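Subject: Re: left arm dropping out mid-stack
From: Jinlong Han

On 5/2/18, Wumpini Appiah wrote:
> Left arm faulted again on the plate stacking task,
> run 846. Gripper let go. Anyone else on Urik seeing this?

Yes, and I think I've got it! The wrist cable snags when the forearm reaches in over the plates, and the servo bus resets -- so the fingers go limp.
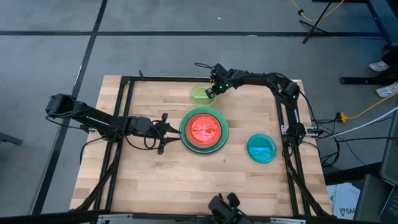
What I'd try, in order:

1. Power off, then re-route the left wrist cable with less slack.
2. Drop the torque limit to 500 and jog the arm by hand controller, hands outside the rails.
3. Run 15 stacks and send me the log.

Really curious what you find -- Rongrong saw the same reset on Lament.

Jinlong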